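Processor Swaps at the Jelwood Bench

The Kandpal refurbishing shop has 127 desktops and servers waiting on the shelves, and 88 of them need a processor fitted before they can be tested. Lift the load plate all the way back before bringing the chip over the socket, and hold the chip by its edges.

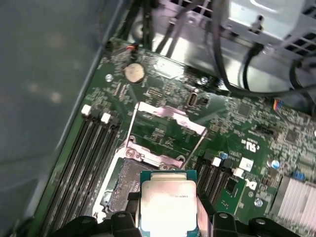

Do the memory modules have to come out first? It depends on the board. If the slots sit close to the socket, take them out and bag them with the machine's ticket.

Keep fingers and sleeves away from the contact pins. A bent pin means the board goes back in the repair bin. Lower the chip flat, check the corner mark, and let go before closing the frame.

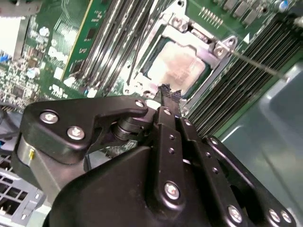
Vivek Dubey would rather see the thermal paste go on after the frame is locked, and he asks that everyone write the socket type on the ticket. Blank tickets are in drawer 2.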